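Paju Maple Work Board, Large

Item 1021
Made by Erex, Prultcombe
In stock, ships flat

A board. We have been selling it for 11 years and have still not found a more exciting word for it. It is a large, flat, pale piece of maple that you put on top of a table you like less, and then you do things on it. Children sort blocks on it. Adults do jigsaw puzzles, fold paper, mend small objects and move a coffee cup from one end to the other while thinking. It holds no opinion on any of this.

The Paju started out as a pastry board. We sold it to bakers for a couple of seasons until the orders from preschools passed the orders from kitchens, and at that point we took the rolling pin off the label.

What you get

One board, sanded on both faces, with the edges eased just enough that you can carry it against your hip without complaint. No feet, no handles, no groove for juice. There is no printed alphabet around the outside. We were asked for one and said we'd think about it, and we are still thinking.

The finish is a food-safe oil, two coats. It will look a bit dry after a year or so of real use. Rub in another coat with an old T-shirt, leave it overnight, and it goes back to looking the way it did when you first had hopes for it.

About the wood

Every board comes out of a tree, and trees do not read our product page. Expect wavy grain, a color anywhere from cream to honey, and now and then a small dark knot. Knots are not a defect and we do not swap boards on account of them. One school told us the children call theirs "the island" and park things on it. If you truly can't live with a knot, write "plain, please" in the order notes and we'll do what we can, but April orders are always a scramble and we make no promises then.

Using it on a workbench or perforated table

A lot of you have the tables with the grid of little holes. They are fine tables if you own a lot of bolts. They are less fine if you own small round things, or if you want to set a block down and have it look like it's sitting on something. The Paju lies flat on top and covers as much of the grid as it can reach. Heavy use may make it creep on a slick surface, so put a sheet of shelf liner under it. We sell shelf liner. The grocery store sells it cheaper.

Blocks

The board does not come with blocks. We put this in bold on the old website and people still wrote in, so once more: the board does not come with blocks. The ones we like to use with it are the Tulow plastic shapes, sold separately, in a tub that never closes properly after the first week. There are hexagons, cylinders, and a lobed one that every household names something different (ours is "the cloud").

The green cylinders have fine ridges across the top, good for small fingers and also for collecting jam. Run them under the tap and use a soft brush.

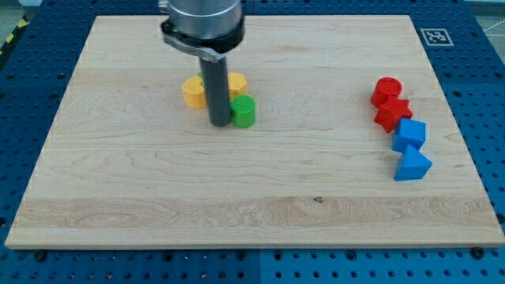 If you're buying for a classroom, get one board for every two children and accept that there will be a border dispute. Tape down the middle has been tried. It comes off the oil finish cleanly enough if you don't leave it on all term.

Care

Wipe with a damp cloth, dry with a dry one. Keep it out of the dishwasher, even the big one at work that you're sure would be fine. Don't lean it against a radiator. Store it flat or standing on its long edge, and turn it over every so often so both sides get the same treatment. A slight bow will usually settle if you leave the board flat for a few days with the high side up. Piling books on it does no harm and makes you feel involved.

Crayon comes off with a little oil. Permanent marker is permanent; it's right there in the name. Light sanding will take it out, followed by a fresh coat on the patch you've made.

Price and shipping

Single board: $90
Shelf liner, one roll: ask us, or see above
Tulow shapes: see separate page

Boards go out wrapped in paper and cardboard, no foam. The package is big and awkward and will not fit in your mailbox, whatever the carrier's card says. We make 400 a year and when they're gone the button on this page turns gray until the next batch is dry.

Returns

Thirty days, unused, in the original wrapping. "Unused" means no jam.

Page last updated 2024-11-09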